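**Thread: Reds and whites in together – is everyone just pretending this is fine now?**
Markport Residents' Board > Home & Laundry
October 2020

---

**pegbag_474**

My sister-in-law swears blind that you don't need to sort washing any more. Cool wash, decent powder, all in together, dyes are "fixed" these days. She's been telling me this since March and I've resisted, mainly on account of a batch of school shirts that went the colour of tinned salmon.

Now I've got a red top with white stripes and patches on it and I can't see how sorting is even supposed to work. It's red AND white. Which pile does it go in? The care label says wash with similar colours. Similar to what?

I've also read the usual advice online and most of it seems to be written by people selling something. Vinegar, salt, sheets that catch the dye, a special bag. I don't believe any of it, but I'm willing to be talked round.

---

**Doina Radonjić**

On its own, cool, short wash, out as soon as the machine stops. The bit that ruins things is leaving it sitting in a damp heap afterwards. Red lying folded on white for three hours will do more harm than the wash did.

Salt does nothing for a modern shop-bought top. I have tried it.

---

**Warrick Goodwin**

I'd go along with the "out straight away" part, less so with washing one top on its own. That's a whole drum of water for one garment. Put it in with your other reds and darks and stop worrying.

What people never look at is the drum itself. You pull out something with a pinkish smear and blame the top, when there's been a sock stuck under the door seal for a fortnight. Have a proper look through the glass with a light on before you load it.

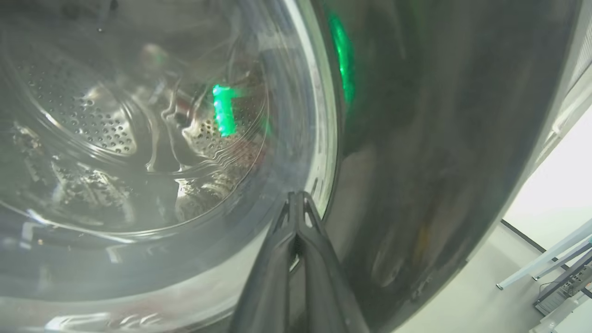
Run a damp white cloth round the inside and over the paddles as well. If the cloth comes away clean, the machine isn't your problem. If it comes away grey or pink, do an empty hot wash before you put anything pale in there again.

---

**pegbag_474**

Cloth came away clean, for what it's worth. I was rather hoping it wouldn't, as then I could have blamed the machine.

---

**lintfilter**

Sorry, but a white cloth test proves very little. Loose dye goes out with the water. What you'd be picking up is old soap scum. I'm not saying don't do it, I'm saying don't draw conclusions from it.

Does anyone have actual evidence that dyes are better fixed than they used to be? I keep seeing it repeated and I've never seen where it comes from. I had a red tea towel from the market last year that was still bleeding on its tenth wash.

---

**Doina Radonjić**

A market tea towel is hardly a fair test.

---

**lintfilter**

It's a red thing that went in a washing machine. Seems fair to me.

---

**oldmangle**

Test it first. Wet a bit of the inside seam, press it in a white hanky, leave it for ten minutes. Colour on the hanky, wash it alone. No colour, put it in with whatever you like at 30. My mother did this with everything and I've not come across a better method.

As for red and white on the same garment, the maker ought to have tested that. If the red runs into its own white stripes on a normal wash at the label temperature, take it back to the shop. 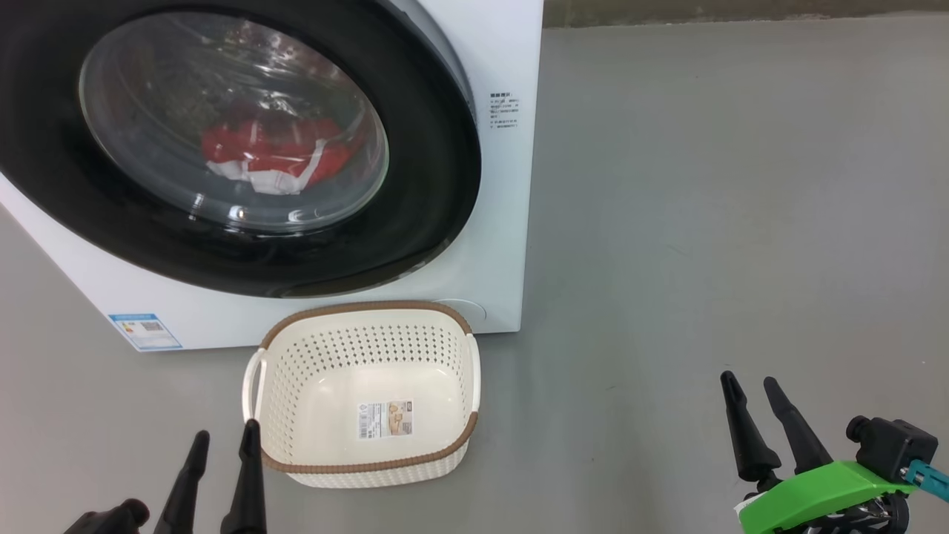 I'd also have the basket there before the cycle finishes, as Doina says. Half the trouble in our house came from someone opening the door, seeing there was nowhere to put the wet stuff, and wandering off. An hour later it's all still in there.

---

**Warrick Goodwin**

"Take it back to the shop" – have you tried that lately? You'll be told you used the wrong powder.

---

**oldmangle**

I have, and I got my money back. You have to keep the receipt, mind.

---

**brightwash_bev**

Surprised no one's mentioned the Clekico sheets! You pop 2 in with the load and they soak up all the loose colour. I do mixed loads all the time now and never had a problem. They come out grey or pink so you can see they're working.

---

**lintfilter**

They come out pink, so something in the load was losing dye. That doesn't tell you how much of it would have landed on your whites otherwise. Have you ever run the same load without a sheet?

---

**brightwash_bev**

Why would I risk it?

---

**lintfilter**

Well, quite.

---

**pegbag_474**

I'm with lintfilter on the sheets, I'm afraid. There's a review on the Zirnora shop page claiming 1000 washes without a single stain. Who is counting?

Did oldmangle's hanky test on the seam. Nothing on the hanky that I could see, though I did it in the kitchen at night, so I wouldn't swear to it. Next question, and this is where my sister-in-law and I properly fell out: does it matter what the wet things go into? She says red things shouldn't go in a pale basket. Mine is a cream plastic one with holes in the sides and I've never given it a thought. 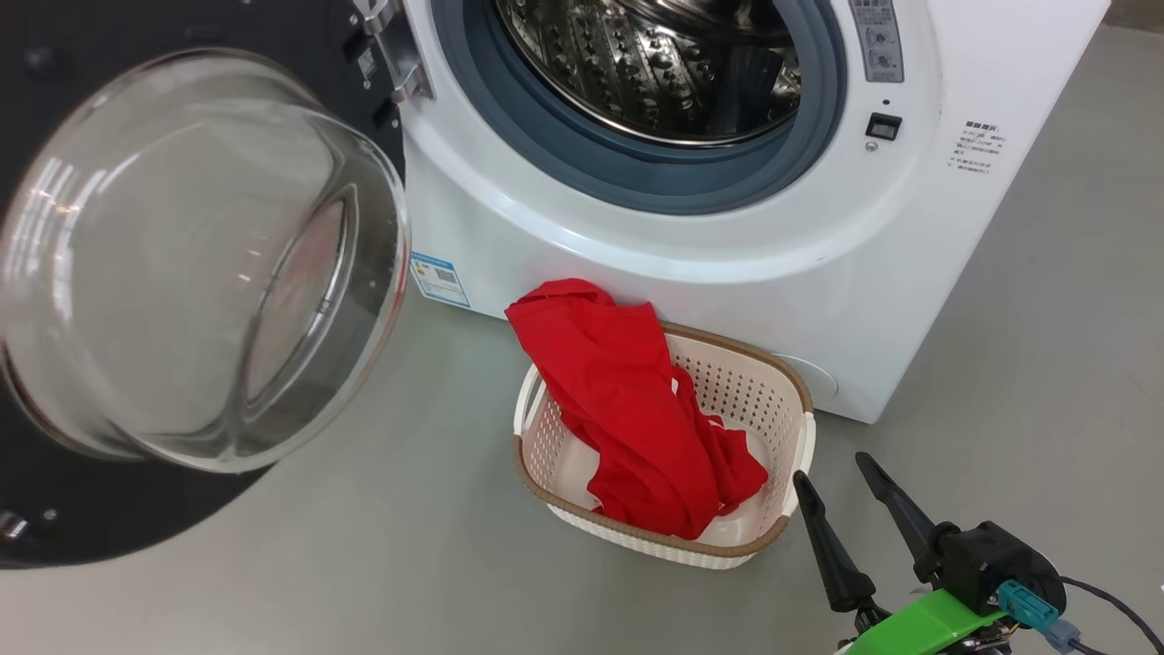
She reckons the colour gets into the plastic and then comes off on the next load. I said that sounded like rubbish. She said I'd see.

---

**Doina Radonjić**

Rubbish, I'd say. Smooth plastic wipes clean. I'd worry about a cloth liner, or real wicker, where the wet can sit. Holes in the sides are good, they let the air through.

---

**Warrick Goodwin**

Agreed for once. I'd still take the red out and hang it first, before any whites go in on top. Costs you nothing.

---

**lintfilter**

I had an old white plastic basket that went pink at the bottom, so I'm not ready to call it rubbish. It was the tea towel again, to be fair. Whether the pink ever came off on anything else, I couldn't tell you.

---

**brightwash_bev**

Mrs Butkienė at the dry cleaner's told me a wipe with washing-up liquid gets it off plastic if you do it the same day.

---

**oldmangle**

That'll be right. And hang the top inside out, out of the sun. Reds fade in a window faster than they ever do in the machine.

---

**pegbag_474**

Right. Reds with darks at 30, no sheets, no salt, and I'll keep using the basket I've got. I'm not putting it anywhere near the school shirts whatever anyone says about fixed dyes. If the stripes go pink I'll post again and oldmangle can come to the shop with me.

---

**oldmangle**

Bring the receipt.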